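Furtado Pantry Planner – Set-up Guide
Section 4: Stocking the tins shelf
Revised 2020-07-23

By now you have installed Furtado, chosen a household name and been talked out of the first three you typed. Section 4 covers the tins shelf. Set aside an evening. The software needs ten minutes of it; the rest goes to finding out how many chickpeas you own.

Before you start

You will need the Furtado app, a marker that writes on metal, a damp cloth and somewhere flat to put things. If you bought the Namis label roll, have that ready as well. Other label rolls will work, but the app will keep asking whether you meant Namis, and it does not get tired.

Caution: Do not start by importing your old Burine list. Import comes at step 8. People who import first end up with two of everything on screen and one of everything in the cupboard, and support can't fix that without asking you some personal questions about soup.

4.1 Emptying and sorting

1. Take every tin out of the cupboard, including the back row. The back row is the reason you bought this product.

2. Wipe each tin and check it over. Anything bulging, leaking, badly rusted or dented along a seam goes in the bin unopened. A shallow dent in the side is usually fine. If you find yourself arguing with a tin, bin it.

3. Find the date and write the month and year on the lid in marker. Best-before dates are about quality, so a tin of tomatoes that ran out in May is not a biohazard. Use-by dates are another matter and Furtado will not let you enter one that has passed. It makes a small noise.

4. Stand the tins on a flat surface with the fronts facing you and room between them. You will be reading a lot of small print, and tins stacked three high are only ever read once.

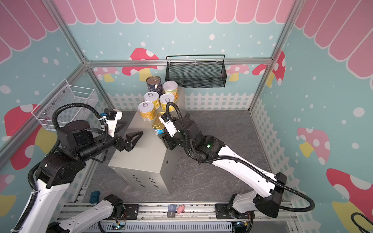
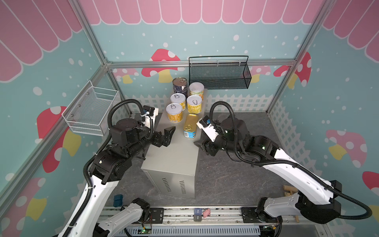 Cans set out on a grey cabinet top.

5. Sort them by what you would cook with them, ignoring brand and size. Furtado comes with nine groups, starting with Tomatoes and ending with Other. If Other is your largest group, go back and try again with more courage.

Note: Condensed milk is filed under Baking. We have had letters. It is staying under Baking.

4.2 Entering the tins

6. Open Shelves, tap Add, and choose Tins. Type the product name as you would say it out loud. "Coconut cream" will turn up in a search next winter. "Coc crm lge" will not.

7. Enter the oldest tin of each kind first. The app uses the order of entry to break ties between matching dates, a decision made early on and defended ever since.

To change a date after saving, press and hold the entry. Tapping it once marks the tin as eaten. If you have just eaten the entire Fish group in this way, go to History and choose Restore.

8. Now import your Burine list, if you have one. Go to Settings, then Bring In, and pick the file. Furtado will show you each near match and ask whether the two are the same tin. They usually are.

Caution: The import limit is 324 entries per shelf. Anything beyond that is dropped from the bottom of the list without ceremony. Households with more than 324 tins should split them over two shelves, or consider a small shop.

4.3 Putting everything back

9. Return the tins to the cupboard with the oldest at the front. This is the whole of stock rotation, and entire books have been written on it.

10. Keep heavy tins at or below waist height. If you are using the Nusari pull-out rack, check its load rating before you fill it, and remember that the rating applies to the rack as fitted. Screws driven into plaster and optimism are not covered.

11. Fit the shelf label at the left-hand end and scan it once. The app should show the shelf name and the number of tins you entered. If it shows somebody else's shelf, you have scanned a Namis sample label. Peel it off and use the next one on the roll.

Error codes for this section

158 – The date is missing or can't be read. Enter it again with the month first. The app will accept a month and year without a day.

170 – Two shelves have the same name. Rename one of them. "Cupboard" and "cupboard" count as the same name, whatever you feel about capitals.

If either code comes back after you restart the app, check that your phone's own date is set properly. Section 5 deals with the freezer. Bring gloves.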